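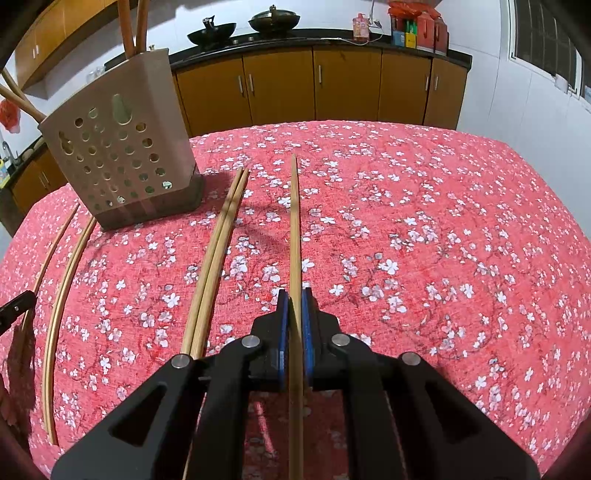

Is the Jimura hand-held gripper worth buying over the Galov? For small, thin items it is.

I used the Jimura for a month on kitchen jobs, mostly chopsticks and a utensil holder. The blue finger pads close evenly on a single chopstick, and the round sticks didn't roll out when I turned my wrist. The Galov dropped 17 of them in the same set of trials – the Jimura dropped two.

Weight is the weak point. After an hour my forearm was sore, and the Galov is easier to hold for long sessions. The pivots on the Jimura also needed tightening once in March.

Setup took ten minutes with the Niklow controller. The manual skips the calibration step, so look for it on the support page.

The Jimura costs $1165 and the Galov $2135. Spare pads are sold in pairs and go on without tools. I would buy the Jimura again for fine work and borrow something lighter for the rest.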